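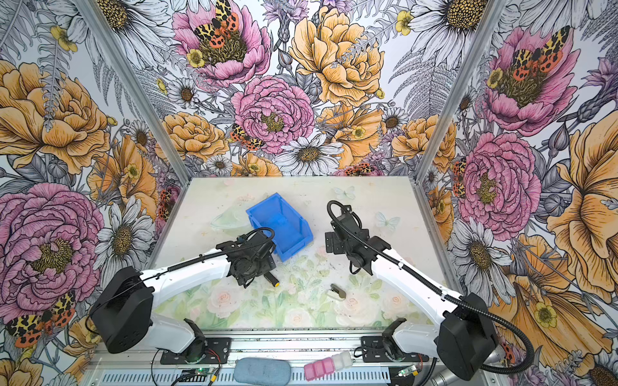
Home News Events Collections Visit Contact

Kirnbridge Center puts its peony pattern back on the walls

Print this article
E-mail this article

31/03/2024

The Kirnbridge Center for Home and Interior Studies has completed the papering of its small-scale work areas in a floral pattern drawn from its own holdings. The pattern, known as Skostell, shows large peonies in pink and golden yellow with white daisies, gray ferns, thistles and moths. It will remain in place until the end of June, while the Center carries out a season of work on household storage and tidying.

The work areas are tabletop size, with walls on three sides. They were previously finished in a plain cream paint which had been renewed several times and had begun to mark. A proposal to repaint was considered last fall and set aside in favor of paper, at a slightly lower cost for materials and a considerably higher one for labor.

Naheed Bhutto, head of interiors at the Center, said the choice of a busy pattern had been made with some care.

"Most of the homes that we study have something on the walls," she said. "People keep their belongings against wallpaper, curtains, tile and shelves full of other belongings. When every object is placed against a plain background, we learn very little about how easy it is to find or put away in a real room. We wanted a pattern that asked something of the eye."

Skostell was printed in Cuswood by the former Chukwu wallpaper works. The Center holds 138 sample sheets from the firm, of which 13 show flowers and insects together. The sheet selected was the largest in scale. Its moths have yellow-and-black forewings and red-orange spotted hindwings, and several of them rest directly on the flowers. Staff report that visitors tend to notice the peonies first and the moths some time afterward.

The new paper is a reproduction. The sample sheet itself was photographed, cleaned of fold lines and stains in the digital file, and returned to storage. Colors were matched under daylight lamps, and the first proof was rejected when the golden yellow of the larger blooms printed too close to orange. A second proof was approved with only a small change to the gray of the fern fronds.

The tabletops have been covered in a quieter companion design. It has a pale, off-white ground with faint pastel roses, green leaves and small butterflies. The two patterns were not originally sold as a pair, and the decision to use them together was the subject of some discussion among the interiors staff. Ms. Bhutto described the result as "full, but not more so than many bedrooms."

Hanging the paper took longer than planned. The repeat is large in relation to the walls, and the paperhangers were asked to keep whole flowers in view wherever possible and to let the joins fall toward the corners. Several lengths were cut twice. The remaining paper has been rolled and labeled for repairs, and no further printing is expected this year.

The season of work that now follows is concerned with ordinary containers: bins, baskets, trays and boxes of the kind kept under a bed or at the bottom of a closet. The Center has gathered 51 of these for the purpose, chiefly by donation from households in Cuswood. They include a number of molded plastic storage bins in strong colors, among them bright blue, and the staff have found these to be the most useful pieces for early sessions. A plain strong color separates well from a printed surface, and a light bin can be turned, tipped on its side or moved without effort.

Sessions are to look at how such containers are handled in daily use. The position in which a bin is left is one of the points of interest. According to notes circulated with the program, a bin standing upright with its opening at the top suits small loose items, while a bin laid on its side is easier to reach into on a low shelf and is often preferred for shoes, folded cloths and toys. Households that returned the Center's questionnaire were divided on the matter, and several wrote at length in the margins.

"We had expected answers on size and price," Ms. Bhutto said. "We received a good many on lids. There is strong feeling about lids."

The notes also give guidance on the care of patterned surfaces. Printed table coverings should be brushed before they are wiped, as crumbs and grit dragged across the surface will dull it. Specks are harder to see on a floral ground than on a plain one, and the Center recommends a check from a low angle beside a window or lamp. Papered walls should be dusted from the top down with a dry, soft cloth. Tape should not be used on the paper at any time, including low-tack tape - a length removed from the trial panel lifted part of a daisy.

A short printed guide to the pattern is in preparation. It will reproduce the original sheet at reduced size and identify the principal flowers, along with a brief account of the Chukwu works and the streets in Cuswood where its employees lived. The Center would be glad to hear from residents who have remnants of Skostell or related papers, including pieces used to line drawers, trunks or cupboards. Even small fragments are of value where the selvage survives. Donors are asked not to attempt to remove paper from a wall themselves, and to send a photograph and the approximate size of the piece before bringing anything in.

Remnants may be shown to staff by appointment. Items offered on loan will be recorded, photographed and returned within 2 weeks. The Center is unable to give valuations.

The wallpaper sample books remain available to readers in the study room under the usual conditions. The Skostell sheet is now kept separately on account of its size and must be requested in advance. Pencils only are permitted, and gloves are supplied where needed.

At the close of the season the walls will be assessed for wear. Ms. Bhutto said that a second pattern from the same group might be hung in their place, with a geometric design from the 138 sheets also under review. Any decision will depend on the condition of the present paper and on the budget for the following year.

Print this article
E-mail this article

Comments (5)

M. Harrow
My grandmother had this in her back bedroom, or something very like it. I remember the moths because I was frightened of the red on the wings and slept facing the door. Is the pink on the original as strong as on the new one?

Kirnbridge Center
Thank you for your comment. The pink on the sample sheet is a little softer in areas exposed to light. The reproduction was matched to the protected edge of the sheet.

dellwoodpaper
Pleased to see the point about tape. I would add that putty is just as bad, it leaves a grease spot which comes through even after you paper over it. Will the guide be sold by mail?

Connie R.
Bins on their side every time. I have three under the stairs like that and you can see right to the back. The lids went to the garage years ago and hold paint cans now.

T. Osgood
A lot of pattern for one small space in my opinion, walls and table both. I would have left the table plain. The peonies are handsome though and I will be looking behind our linen cupboard this weekend, there is an old yellow flowered paper in there that has never been touched.

Previous article Next article Back to News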